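Read before the Wednesday session. Sections 1 to 3 are needed for the problem sheet; section 5 is needed for the lab.

# Unit 4: Waterborne Paint - Composition, Drying and Opacity

## 1. What is in the bottle

A waterborne acrylic paint has four groups of components: pigment, binder, water and additives. The pigment supplies color and most of the hiding power. The binder is a polymer, supplied as very small solid particles dispersed in water. Such a dispersion is called a latex or an emulsion; the two words are used interchangeably in this course, although strictly an emulsion is one liquid dispersed in another.

The additives are present in small amounts but control much of the behavior:

- dispersant, which keeps pigment particles apart
- thickener, which sets the viscosity at rest and under shear
- coalescent, a slow-evaporating solvent that softens the binder particles
- defoamer
- biocide, for storage in the closed container
- base or buffer, to hold the pH in the range where the thickener works

A paint with no dispersant can look acceptable on the day it is made. The pigment then flocculates, color strength falls, and a soft or hard sediment forms. Soft sediment can be stirred back in. Hard sediment usually cannot, at least by hand.
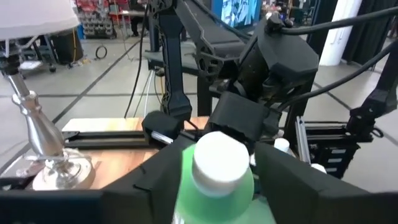
Viscosity depends on how fast the paint is being sheared. At rest the shear rate is close to zero and a high viscosity is wanted, so that pigment settles slowly. Under a brush the shear rate is high and a low viscosity is wanted, so that the paint spreads without much drag. Most artist and craft paints are therefore shear-thinning. After the brush has passed, the viscosity must recover, but not at once. Fast recovery locks in brush marks. Slow recovery lets the film level, and on a vertical surface it also lets the film sag.

The two rheology curves used in class are for the samples coded Flunis and Grukach. Flunis has the higher low-shear viscosity and the faster recovery. Expect less sag and more visible brush marks from it. Grukach levels better and sags sooner. The curves cross at medium shear, so a single-point viscosity reading taken near the crossing will show the two paints as equal.

## 2. Film formation

Film formation in a latex paint is usually divided into three stages. They overlap, and different parts of the same film can be in different stages.

1. **Evaporation.** Water leaves at a nearly constant rate, close to that of plain water. The particles move closer together.
2. **Packing and deformation.** The particles touch. Capillary and surface forces press them together and, if they are soft enough, they flatten against each other and the voids close.
3. **Interdiffusion.** Polymer chains cross the boundaries between particles. The film gains strength and water resistance. This stage continues after the surface feels dry.

Stage 2 depends on temperature. Each latex has a minimum film formation temperature (MFFT). Below it the particles stay too hard to deform, and the result is a cracked or powdery layer. A coalescent lowers the MFFT while the film forms, then evaporates, leaving a harder film than a soft binder would give on its own.

Edges dry first. Water moves sideways from the wet center toward the edge, and the drying front travels inward. The time during which a wet edge can still be brushed into fresh paint is called the open time. It is shortened by warm air, low humidity, air movement and a porous surface. 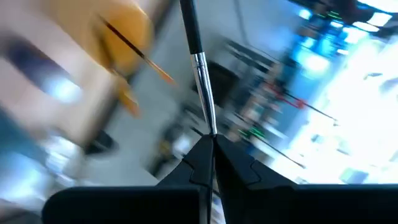
Why does a touch-dry film still come off when it is rubbed with a wet cloth?

Touch-dry only means that the surface no longer transfers to a finger. Interdiffusion is incomplete, so the particle boundaries are weak, and water-soluble material such as surfactant is still sitting in them. Water enters along the boundaries and the film breaks up there.

This also explains why recoat time and full cure time are listed separately on data sheets. The first is set mainly by evaporation, the second by interdiffusion and by loss of the coalescent.

## 3. Pigment volume concentration

Paint recipes are written by mass, but film properties follow volume. The standard quantity is the pigment volume concentration:

 PVC = Vp / (Vp + Vb)

where Vp is the volume of pigment and Vb is the volume of dry binder. Water is left out because it is not in the dry film. Additives are ignored in this unit.

**Worked example.** Batch Doltent has a total mass of 1000 g. It contains 251 g of titanium dioxide (density 4.1 g/mL) and 123 g of dry binder (density 1.1 g/mL). The rest is treated as water.

 Vp = 251 / 4.1 = 61.2 mL
 Vb = 123 / 1.1 = 111.8 mL
 PVC = 61.2 / 173.0 = 35.4 %

Mass of water is 1000 - 374 = 626 g, or 626 mL. Total volume is 799 mL, taking volumes as additive. Volume solids are then 173 / 799 = 21.7 %, and a wet film of 100 micrometers dries to 21.7 micrometers.

Solids by mass are 37.4 %. The two solids figures differ by a wide margin - a common source of error in the problem sheet. Film thickness always uses the volume figure.

As PVC rises, a point is reached where there is just enough binder to fill the spaces between the packed pigment particles. This is the critical PVC (CPVC). Above it the dry film contains air. Gloss is already low by then, scrub resistance drops and permeability increases sharply. Dry hiding power goes up, because air voids scatter light as well.

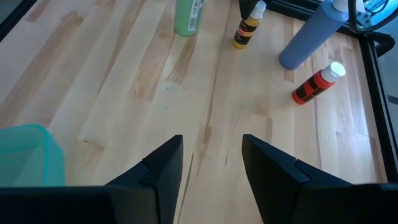 ## 4. Opacity and color

Light entering a paint film is scattered or absorbed. White paints hide mainly by scattering, black paints by absorption. Most colored paints use both, in proportions that depend on the pigment.

Scattering is governed by the difference in refractive index between particle and surroundings. An acrylic binder is close to 1.5. Rutile titanium dioxide is near 2.7 and scatters strongly. Calcium carbonate is near 1.6 and scatters weakly in binder, so it is used as an extender. Many organic yellows and reds have a modest index and a small particle size, and are transparent unless a white is added. Adding the white lowers chroma.

Wet latex paint looks paler than the dry film, most visibly in dark colors. The undried binder particles scatter light in water. Once they have merged, that scattering stops and the color deepens. Match colors on dry drawdowns only.

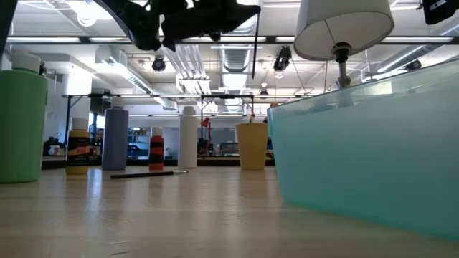 *Fig. 4.1. Paint bottles and a brush on a wooden tabletop.*

Contrast ratio is measured over a card with black and white areas. Divide the reflectance over black by the reflectance over white. A value of 0.98 is normally accepted as full hiding. Report the dry film thickness with the ratio; without it, two values cannot be compared.

## 5. Lab procedure: drawdowns

The test paint is coded Avram. Work in pairs, one card per coat weight.

1. Invert the closed container slowly for one minute. Do not shake it.
2. Fix the card to the flat plate and wipe it with the dry cloth.
3. Place the applicator at the top of the card, gap side down.
4. Pour a line of paint in front of the applicator and draw it down at a steady speed, in one pass.
5. Note the applicator gap and the start time on the card margin.
6. Leave the card flat. Check for touch-dry at two-minute intervals, near the edge and at the center.
7. Rinse the applicator in water before the paint sets. Dry it with the blade facing up.

The wet film is thinner than the applicator gap, often by a third to a half, depending on draw speed and viscosity. Use the measured dry thickness and the volume solids to calculate back to the wet thickness, and give both in the report.

## Problems

1. Recalculate the PVC of batch Doltent if half the titanium dioxide, by mass, is replaced by calcium carbonate (density 2.7 g/mL).
2. For the result in problem 1, state whether wet hiding goes up or down, and by what mechanism.
3. A film is applied below its MFFT and then warmed after drying. Discuss whether it will recover its strength.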